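Lallell is a method for training robot object-search policies in simulated interiors, in which the starting viewpoint and the placement of furniture are varied between trials. It was developed by Ekow Yakubu as part of the Kekness project and is implemented in the Turnia renderer.

A trial begins with the name of a target object. The policy receives only rendered colour views and must choose the next viewpoint until it reports the target or reaches the limit of 6 moves. Targets may lie on furniture or directly on the floor. Views containing large areas of bare wall or floor are kept in the training set, as the policy must learn when to turn away from them.

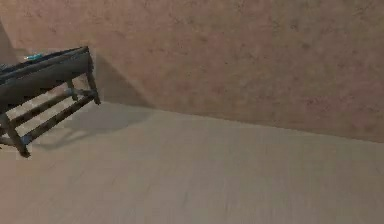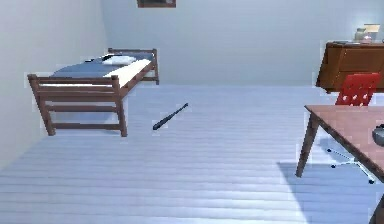
Simulated views of furnished interiors. The first has a small teal-blue object on a dark table; the second has a black baseball bat on the floor.

The published evaluation used 131 rooms, of which 89 were withheld from training. Yakubu reported that policies trained with varied viewpoints found small targets more often than those trained from a fixed camera height. The gain was smallest for objects on the floor, and it disappeared when room lighting was also randomized.

The Acheampong variant adds a memory of the last three views. It requires a longer training run and has not been tested on physical robots.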